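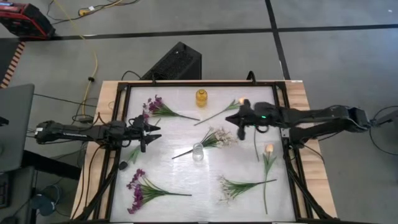

Two robot arms over a work surface with artificial flowers and two small containers.

Pension rights earned in two countries are supposed to add up. Uthai Rojanasak, who processes cross-border claims at the advice service Climau, spends most of his day on the ones that have not been added up yet.

His caseload covers people who worked in both Vasham and Were. Of 2,764 claims opened up to June, 2,210 had a complete contribution record from both sides. The rest were waiting on one office or the other.

"The rule itself is simple," he said. "Each country counts all the periods, then pays its own share. The trouble is in the dates. Were records by month, Vasham by week, and a job that ended mid-month can show up twice or drop out."

A gap of 12 weeks can put a claimant below the minimum period. Rojanasak asks for pay slips first, then a letter from the employer. Tax records come last, as they rarely show the start date.

Seasonal workers have the most trouble. "They may have had six employers, and two of those have closed."

He would like the offices to accept a provisional award after 30 days, corrected later. Vasham does this for disability claims. "For old age, no. I have asked why and been sent the same form."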